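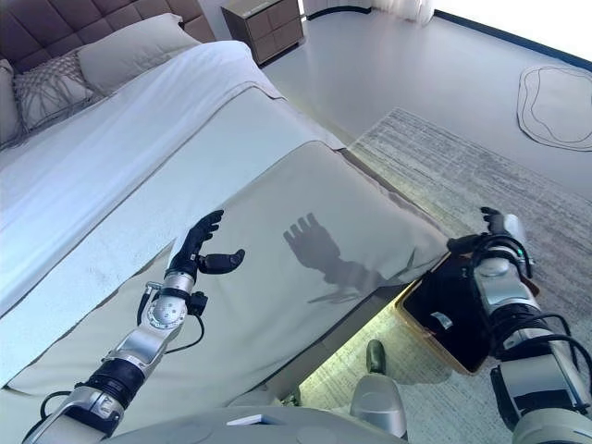 Can a Robot Do My Chores Yet?
Questions we keep getting, last gone over in December

Can I buy a robot that will clean up my bedroom?
You can buy a robot. Whether it will clean up your bedroom is a separate purchase, and as far as we can tell it isn't on sale. What exists is a machine with two arms that can do pieces of the job, on a good day, in a room that somebody has looked over first. If you were hoping to leave for work and come home to a made bed, keep making the bed.

But I saw a video where it did the whole thing.
So did we. Ask three things about any such video. Was it sped up? Was a person driving the arms from another room? How many tries came before the one they posted? The clip from Udum that everybody sent us answers the first in small type at the end (5 times normal speed) and says nothing on the other two. A video is an ad until somebody hands over the failures along with it.

Why is a pile of clothes so hard? My dishwasher handles glass.
Your dishwasher doesn't handle glass. You do, and then it sprays water around. Clothes are hard for a machine because a shirt has no fixed shape. Drop the same shirt twice and you have two different objects. A top thrown over a dark one gives the robot two edges to sort out, and it has to decide which cloth belongs to which before it pulls on anything. If it pinches both layers, up they come together. A five-year-old gets this right without thinking and then refuses to do it, so perhaps we're even.

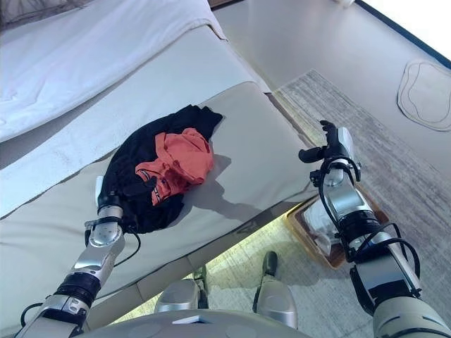
Then there's the bed underneath. A mattress gives when you press on it, so a finger pushing down on fabric doesn't meet anything like the hard tabletop most folding demos use. Add a duvet and you have more loose cloth that mustn't get picked up by mistake. When a company says its robot folds laundry, find out what it folds on, and who laid the first piece out flat.

What about just picking stuff up and putting it in a box?
Closer. Of all the bedroom jobs we'd put this one first, since nothing has to come out neat. A sock is in the box or it isn't. Dosance claims its system got 1769 items into a container out of 2000 tries. Take their word for it and that still leaves 231 misses, and we'd like to know where those ended up. Behind the nightstand? On the floor, with the robot about to step on them? We wrote to ask and got a brochure.

Do five fingers help?
They help sell robots. Fingers are good for hooking over a rim or working under an edge, and there are jobs where a plain pincher would be stuck. They also mean more joints and more cable, and every one of those can go wrong. We've yet to see a home chore where we could say for sure that the hand was what made the difference. Mostly the trouble is that the machine doesn't know where to put it.

Are shop floors further along?
Yes, and they've been at it for decades, with the big advantage that the parts show up in the same place facing the same way. That isn't your house. The moment a shop job involves bags, hoses, rags or a mixed bin, the numbers drop and a person gets moved over to help. Zoubi puts its bin-picking cell at 717 picks between stops. Fine, if a stop means a short pause. The sheet doesn't define a stop. We would not sign anything until it did.

Is it safe around kids and pets?
Ask the seller in writing, and ask what happens if the power cuts out while it's leaning over a bed. An arm on a stand and a machine on two legs are different questions. "It has sensors" is not an answer. Until you have a real one, nobody naps in that room while it's running.

How long does it take to do a job?
Longer than you. Some people say that doesn't matter, because you're not the one standing there. We'd agree if you really weren't standing there. At every demo we've been to, someone was within reach of the stop button the whole time. Count that person's time too.

Will you be testing one?
We'd like to. Our terms: a regular bedroom, laundry from a regular Sunday, no practice with those same clothes, normal speed, and the camera stays on. Event has said it's interested "in principle." The others haven't said that much.

Should I wait to buy?
If you need help around the house now, hire help. If you like gadgets and have money you won't miss, go ahead, but get the return policy first and read what it says about software updates that arrive "later." Plenty of these machines are sold on chores they're going to learn. Pay for the ones it can do in your room this week.

Do you just hate robots?
No. We own two robot vacuums. One of them is under the couch right now and has been since breakfast.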